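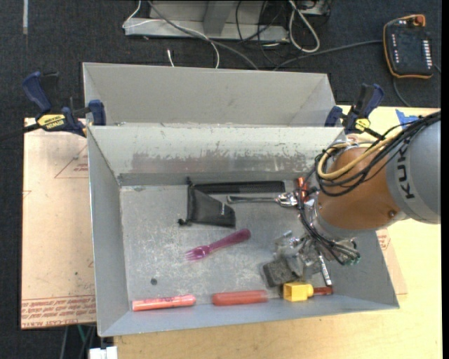

Members and Their Projects

Interview: Waltraud Steinbach on bin picking in a shared workshop

Waltraud Steinbach worked for 11 years in packaging maintenance before she joined the Vullevora workshop, and she still describes most problems in terms of how long they would hold up a line. Her present project has no line to hold up. With fellow member Lâm Mạch she is building a picking cell: a KUKA arm, a gripper, and a pair of sheet-metal bins from which the arm is to lift mixed household articles and move them from one side to the other. She spoke with us at the workshop on 13/08/2024.

The project began as a proposal for a sorting aid for the parts room. Members return small items to the wrong drawers, and Ms. Steinbach considered that a machine might take over the work of putting them back. The proposal was approved in January, on the condition that the cell could be taken down when the table was required for other purposes.

"That condition shaped everything," she said. "I would have bolted the bins down. Instead they are held with bar clamps, one at each side where the bins meet, and I check them before every session. If a bin shifts by the width of a pencil, the arm does not know it."

The choice of contents has been a matter of some debate between the two builders. Mr. Mạch favoured uniform blocks, which would have allowed an early result. Ms. Steinbach preferred objects that differ in shape, weight and surface, and her view prevailed. The bin now holds markers, a fork in translucent purple plastic, a black drawstring pouch and a dark block with a rough surface like a sponge, among other things.

"Each one asks a different question of the gripper," she said. "A marker is simple if you come at it across the barrel. A pouch has no proper shape at all. You take hold of it in one place and the rest goes where it likes."

The fork has occupied more of her time than she had planned. The depth camera from Revon that the pair first tried gave poor readings on clear plastic, and the software would report bare metal where the fork lay. They have since changed the lighting and now compare two views before a grasp is attempted. Ms. Steinbach regards the matter as improved but not settled. Shiny metal utensils present a related difficulty, and she keeps a separate list of the positions in which they are missed.

The log, kept by Mr. Mạch, stood at 1,223 attempted picks on the day of our visit. Both builders declined to give a success rate. "It would depend on which week you asked about," Mr. Mạch said. "We changed the fingertips, then the approach angle, then the fingertips again. The numbers before and after do not belong in the same column."

Contact with the bin floor is a subject on which Ms. Steinbach was frank. Thin objects oblige the gripper to travel very close to the metal, and the far wall and floor are well scratched. She does not intend to replace the bins. "They are grey sheet metal. They are there to be scraped," she said. "What I mind is a hard stop, and for that we keep the speed low and one person on the pendant."

The rule concerning the pendant is written into the booking form. No member may run the cell alone, and no one may reach into a bin while the drives are enabled. Gisela Diekmann, who coordinates inductions at Vullevora, requires a session of 20 minutes before any member may stand at the table, including members with industrial experience. Ms. Steinbach attended it herself. "Quite right, too," she said.

Cabling remains the part of the build with which she is least content. The bundle along the arm follows the wrist through most of its movement, but it must be given enough slack to do so, and the loop can come near the bin wall when the arm reaches low. She has drawn up a bracket to carry the bundle higher and has asked Karunaratne, a local sheet-metal shop, for a price. Until then, certain wrist positions are blocked in the program.

The next stage is the transfer of objects from the front bin to the rear one and back again, so that the cell can run through a session without a person refilling it. Mr. Mạch is writing that part of the program. The parts-room drawers, for which the whole thing was first proposed, have been put off to a later phase, and the builders have yet to request space for them.

Members who wish to observe a session may add their names to the sheet beside the workshop door. Closed footwear is required.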